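Festska Brick Exchange: Frequently Asked Questions

Buying and selling

What does Festska accept?
Loose bricks, plates, baseplates, wheels, windows and minifigure parts in a clean, unbroken state. We take parts from any maker whose studs are on the standard 8 mm pitch. Larger toddler bricks on the double pitch are accepted in separate bags only.

Do I need to sort before sending?
No. Unsorted lots are paid by weight at the mixed rate. Lots sorted by part type are paid at the sorted rate, provided each bag holds one type. Sorting by color alone does not change the rate.

What is the smallest lot you will buy?
1,185 grams, weighed without the box. Lots under this weight can be exchanged for store credit at the counter but are not paid in cash.

How long does payment take?
Lots received before 3 p.m. enter the queue the same working day. Payment is sent when grading is finished. The queue is longest in January and September.

Can I buy single parts?
Yes, through the Ikeo catalog. Enter the part number molded on the underside of the piece. If there is no number, search by stud count, for example 2 x 4. The catalog shows stock at the main warehouse only; the Kinnunen counter keeps its own bins and does not post quantities online.

Baseplates

Why are baseplates priced separately?
They weigh little for their area and bend in transit. They are graded by flatness and by the condition of the studs, then priced per plate. 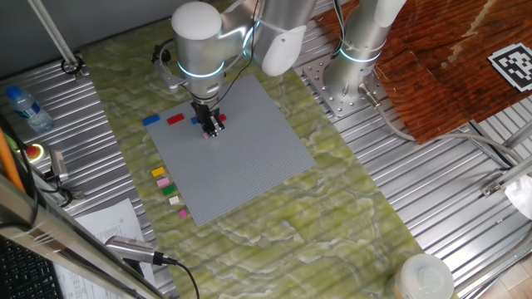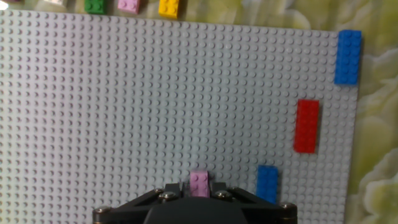 Gray studded baseplate on a green patterned covering.

How is flatness checked?
The plate is laid on a level table with the studs up. A feeler gauge is passed under each corner. Grade A allows a gap of up to 1 mm, grade B up to 3 mm. Anything over 3 mm is sold as grade C and is not recommended for joining to other plates.

Can a warped plate be fixed?
Sometimes. Put it between two flat boards with an even weight on top and leave it for several days at room temperature. Do not use an oven, a hair dryer or boiling water. Thin plates keep a memory of the bend and may curl again once the weight is removed.

Can I put regular bricks on top of plates from another maker?
Usually. Grip varies. Test one brick at each corner before building. If it lifts off with no resistance, the studs are worn or undersized.

Can I attach anything under a baseplate?
No. A standard baseplate has no tubes on its underside. If you need a connection from below, order a regular plate, which is thicker and has them.

Cleaning

How should I wash bricks before sending them in?
Use lukewarm water, no hotter than 40 C, with a little dish soap. Place small parts in a mesh bag. Rinse twice and air dry on a towel. Turn hollow pieces open side down so that water drains.

What should not be washed?
Parts with stickers, electric parts, cloth capes and sails, and anything with metal contacts. Wipe these with a dry cloth.

Do you accept yellowed white or gray parts?
Yes, at the mixed rate. Treated parts are accepted on the same terms. Peroxide treatment can leave parts brittle, so please mark the bag if it was used.

Storage boxes

Which boxes fit your shelves?
The Tastano drawer unit is the only one we stock. It comes with 19 or 23 drawers. Dividers are sold separately and fit both sizes.

How many parts does a unit hold?
The larger unit is rated for 3,000 small parts, calculated with 1 x 2 plates. Mixed parts will give a lower figure.

Can drawers be replaced?
Yes. Quote the code on the back panel of the unit when ordering. Drawers from the older series have a shorter lip and will not lock in the current case.

Returns

Can I return graded parts?
Within 30 days, unused, in the original bag with the grade label attached. Return postage is paid by the buyer unless the grade was wrong.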